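Fairweather Handles: wrist camera recordings from a student robotics club
README for the club data folder, updated May 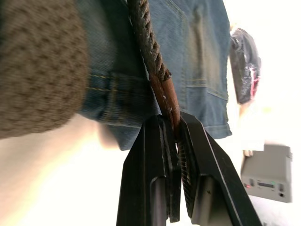
Wrist view: the gripper closed on a brown strap where it meets a braided rope, with denim behind.

What is in this folder

Fairweather Handles is a set of recordings made by the robotics club at Wundville. Club members drove a two-finger gripper by hand control and practised picking up clothing and bags by their straps, cords and handles. The project started as our entry for the Kuvness student competition, in the soft objects category, and we kept recording after the entry was in.

There are 200 recordings. Each one is a single attempt at a single item and runs for 20 seconds or less. Failed attempts are kept and marked as failed. Please don't filter them out and then report a success rate on what is left.

Folders

train: 160 recordings, for whatever you like
test: 40 recordings, please leave these alone until the end
notes: operator notes, one text file per recording
labels: one spreadsheet covering both sets

The test recordings were chosen by Marcelino Amaral before anyone had trained a model. Items in the test set can also turn up in train, so it measures a new attempt and not a new object. If you need unseen objects, make your own split from the item column.

Label columns

recording: the number used in the file name
item: our short name for the thing being picked up
part: strap, cord, handle, hem, pocket or other
operator: A, B or C
result: held, slipped, missed or stopped
comment: free text, often blank

"Held" means the item stayed between the fingers for 3 seconds after the arm stopped moving. "Slipped" means it was gripped and then lost. "Stopped" means the operator ended the attempt early for any reason, including running out of time before the bell.

Where a strap joins a rope or cord, the part column gives whichever piece the fingers closed on. We argued over this one and the early labels were inconsistent. Fulvio Morelli went back through them in May and corrected the spreadsheet, but the operator notes were left as written, so the two may disagree. Trust the spreadsheet.

How the recordings were made

The camera is mounted at the wrist and moves with the gripper. The fingers come into the picture from the bottom. Exposure was left on automatic, and bright backgrounds wash out to nearly white in many of the recordings. Fabric close to the lens is usually blurred. Hands, bags and bench equipment show up in the background and have not been edited out.

There is no depth data and no force reading. Colour has not been corrected, so don't compare fabric colours between sessions.

Known problems

The clock on the recording computer was wrong for the first few sessions. Use the recording number for order, not the file time.

Operator C's notes for the cord attempts are missing. The recordings themselves are fine.

Some items changed names partway through. The old names are in brackets in the comment column.

Use and contact

Free for school, club and university work. Please credit the Wundville robotics club. If you find a wrong label, send the recording number and what you think it should be to Fulvio or Marcelino through the club page. The Cestavska branch holds a backup copy, but fixes only go into ours, and theirs gets updated at the end of term.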